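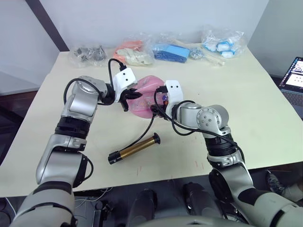

I'm a dumper. Screws, caps, craft leftovers, all of it goes in one drawer, so I figured Tanvir Begum would have opinions about me. She's been sorting small parts for Fondari's repair kits for years and she's nuts about clear bags! Lined up along the wall at the back of the table, they make sense even to me: dark metal bits in one, blue things in another, the silver pieces in a little bag of their own. "If I have to open it to know what it is, I've packed it wrong," she told me.

How many does she go through? "Up to 200 on a busy Sunday," she said, and laughed at my face. (I own maybe one box of sandwich bags.)
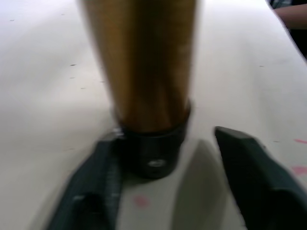 I asked what slows her down. "Long stuff," she said right away. "Handles, rods, sticks. They poke through a corner and then you've got a hole." Those go on the table last, once the small things are zipped up.

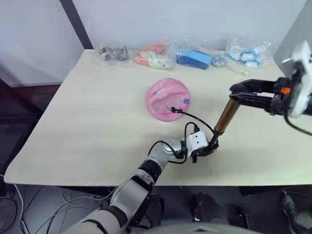
Heltitano, April

We picked this up again over coffee, and I confessed I'd bagged my whole drawer by color. Wrong, apparently. "Sort by job," she said. "You'll never go looking for something beige."

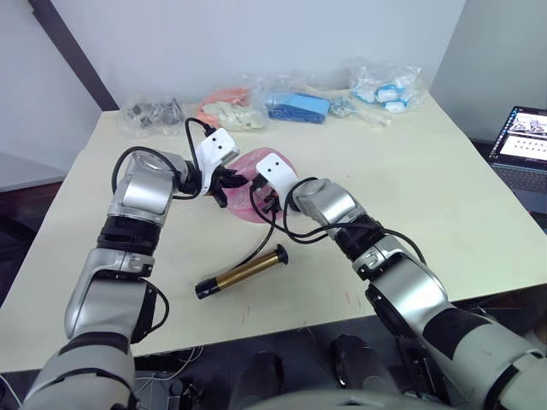 Arne Janssen wrote in after the first half went up to say that color works fine for him, and that he'd much sooner hear about labels. Tanvir writes hers on paper and slips them inside the bag, facing out.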